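How to Write a Short Book Review for Our Newsletter

Many readers tell me they would like to review a novel but do not know how to begin. I have edited the reviews at Skeltden for some years, and these are the steps I give to every new reviewer.

1. Read the book once without taking notes. Only mark the pages where you stopped, laughed or became angry.

2. Wait one night, then write down what the story is about in two sentences. If you need five, you are probably telling the plot. For "Herstead" by Rūta Sakalauskas I would write: A widow returns to her village to sell the house. Her brother is still living in it.

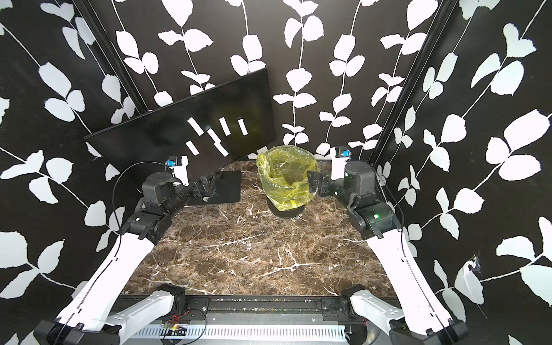
3. Choose one question. Is the narrator honest? Does the ending feel earned? Lena Sikora once gave me a whole review about the weather in a crime novel, and it was the best one of that year.

4. Quote the book, but not much. One passage of 35 words or fewer is enough. Copy it exactly, with the page number, and check it again before you send.

5. Do not give away anything from the last third of the book. In a thriller I would stop even earlier – a reader can guess a lot from one careless adjective.
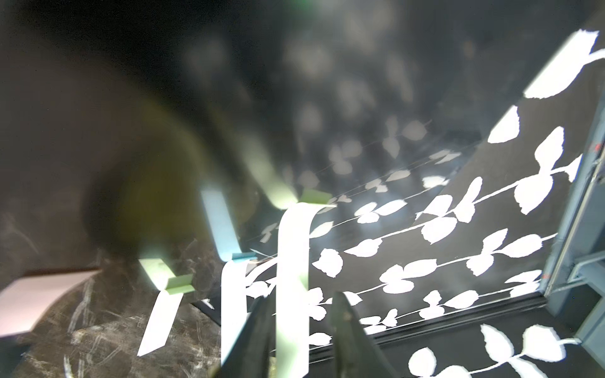

The same care is needed with family secrets and with characters who appear under two names. When you are not sure, ask a friend who has not read the book what they expect to happen after reading your text.

6. Say who may like it. "Everyone" does not help. "Readers who enjoy slow family stories" is much better.

7. Cut the text to 1,000 words. Start with the first paragraph, where most of us are only warming up.

Send your review as plain text by Sunday, with the title, author and publisher on the first line.

Vlastimil Vaněk

20 shares | 4 comments

Contact | © Skeltden Reading Circle | Back to top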